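箸かご

　ファドリックの工場に、二本腕の機械が入ったのは十一月のはじめだった。それまで食器の仕分けは人の手でやっていた。社員食堂と給食の会社から戻ってくる箸とスプーンを、洗浄のあとで種類ごとにかごへ入れる。一かごに箸を二百本。美津江はその仕事を十三年やってきた。

　機械はザケントという会社の製品で、現場では「キー」と呼ばれた。操作画面の隅に Ki と出るからだった。二階の小部屋に練習用の机が置かれ、しばらくはそこで動作を覚えさせるという話だった。教える係に美津江が選ばれた。理由は聞かされなかった。

　初日、彼女は机の上に箸を置き、かごを置き、スプーンを置いた。担当のコスミン・オヌが、もっと雑に置いてくださいと言った。
「雑に、ですか」
「洗い場から来るときのように」
　洗い場から来るときは山になっている。そう言うと、山は来月です、とコスミンは答えた。美津江は箸を二本、重なるように置き直した。

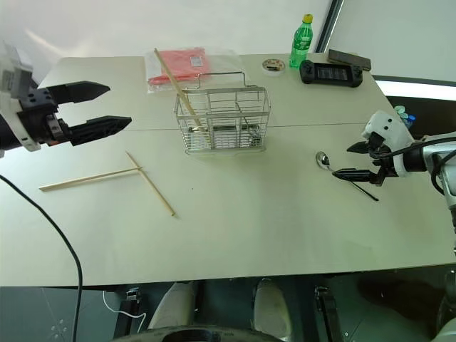 二　休憩

　昼の休憩室で、下の階の人たちに様子を聞かれた。
「速いの」
「遅い」
「じゃあ大丈夫だ」
　そう言ったのは島田さんだった。美津江は弁当のふたを開けて、何も言わなかった。遅いのは本当だった。一本つかむのに、彼女なら十本そろえている。しかし午前中に百回やらせて、百回とも同じ遅さだった。自分は百回目には肩が上がらなくなる。

　先週、掲示板に紙が貼られた。年明けから仕分けの班は六人から三人になる。残りの三人は検品と配送に移る。辞めさせられる人はいない、と太い字で書いてあった。配送に移るには軽トラックの免許がいる。美津江は免許を持っていなかった。島田さんは持っていたが、腰が悪かった。

　弁当を食べ終わると、島田さんが、何を教えているのかと聞いた。
「箸をかごに入れるの」
「そんなの教えることあるか」
「太いほうを下にするとか」
「ああ」
　島田さんは自分の箸をケースから出して、しばらく見てから、またしまった。

三　午後

　午後は箸の続きだった。かごには一本だけ入っていて、斜めに寄りかかっている。残りの二本は机の手前で交差していた。美津江なら上の箸から取る。下の箸を先に引くと、上のが転がるからだ。

　それをコスミンに言うと、彼はノートに書いた。彼のノートには美津江の言ったことが何ページも書いてあった。濡れた箸は端を持たない。スプーンは柄のほうから取る。反った箸は別にする。どれも誰かに教わったことではなかった。並べて書かれると、ずいぶん少なく見えた。

「反った箸は、どうやってわかりますか」
「転がすとわかります」
「転がさないときは」
　美津江は考えた。転がさなくてもわかるのだが、なぜわかるのかは言えなかった。持ったときです、とだけ言った。コスミンはその通りに書いて、横に疑問符をつけた。

　机の上では、二つのグリッパーが開いたまま向かい合っていた。右のはスプーンの柄のそばにある。美津江は椅子を引いて座った。この部屋では座って仕事ができた。下ではずっと立っていたので、はじめの何日かは、座っていると怒られる気がした。

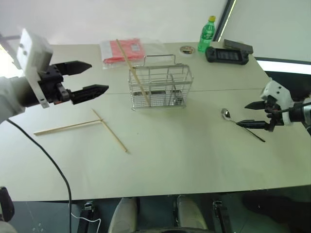
コスミンは、年が明けたらここに残りませんかと言った。プロルムスの工場にも同じ機械が入るので、教える人が二人いる、時給は少し上がる、ただ向こうへは電車で通ってもらうことになる、と続けた。

「私が教え終わったら、どうなりますか」
「次のものを教えます。お椀とか」
「お椀が終わったら」
　彼は少し黙って、トレーがあります、と言った。

　美津江は返事を月末まで待ってもらうことにした。帰りに下の階を通ると、夕方の分が洗浄機から出てくるところで、島田さんが片手を腰に当てて立っていた。かごはまだ半分も埋まっていない。美津江は鞄を棚に置き、手袋をはめて隣に立った。
「もう上がりだろ」
「これだけやる」
　湯気の残った箸をひとつかみ取って、台の上でそろえた。一本だけ反っているのがあったので、抜いて脇へ置いた。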